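# Arm stops before closing the gripper on a vase

**Jurell**

I am planning a grasp on a black vase with tulips in it.

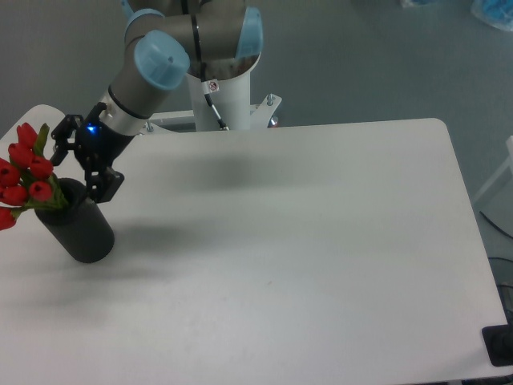 The plan succeeds, but execution aborts with code 208 before the fingers close. The timeout is 2000 ms. Is it the planner or the controller?

**Kodico**

Had same thing, reinstall helped me.

**Periklis Nikolaidis**

I think it is the collision check. The leaves are in your point cloud, so the goal becomes invalid when the map updates – please attach the vase as an object and allow contact for both fingers. Keep the timeout as it is.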